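Batcombe Deposit Returns

A table of bottle and can deposit returns, one row per bag handed in. Version 1.2, November 5, 2024.

What is in it

The main file, returns.csv, has 2,159 rows. Each row is one bag brought to one of the 19 return points in the Batcombe area. The second file, points.csv, lists the return points with their opening hours and the type of counter they use. A bag can hold up to 176 containers, the limit set by the Lovent sorting bags.

Columns in returns.csv

bag_id – text, unique
point_id – matches points.csv
material – plastic, glass, metal or mixed
containers – whole number, empty if the bag was rejected
refund_cents – whole number
note – free text as typed at the counter, spelling left alone

How the material was assigned

Counter staff picked the material from a short menu. Soft drink bottles in clear or tinted plastic all go under plastic, and the color is not recorded. Caps may be on or off. Brand names were never entered, so the table cannot be used to compare drinks companies.
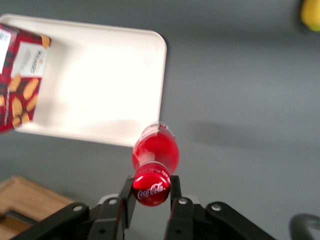 Hordiienko wrote after version 1.1 that tinted plastic should have its own code, as it sells for less than clear and the refund totals hide this. The request is still open. Adding the code would mean going back to the paper slips, and the Anton return point did not keep its slips past June.

Known problems

Of the 2,159 rows, 2,018 have a container count. The rest are rejected bags. Refunds at Anton were rounded to the nearest five cents, so totals there will not match the counts exactly. Two return points share a counter – their rows are split by the time printed on the slip, and a few may be in the wrong place.

Changes

1.2 – fixed swapped columns in points.csv, removed duplicate bag numbers
1.1 – added the note column
1.0 – first release

Use

Free to use and share with credit to the Batcombe Deposit Returns table. Please give the version number. Corrections are welcome through the issues page, with the bag_id in the title.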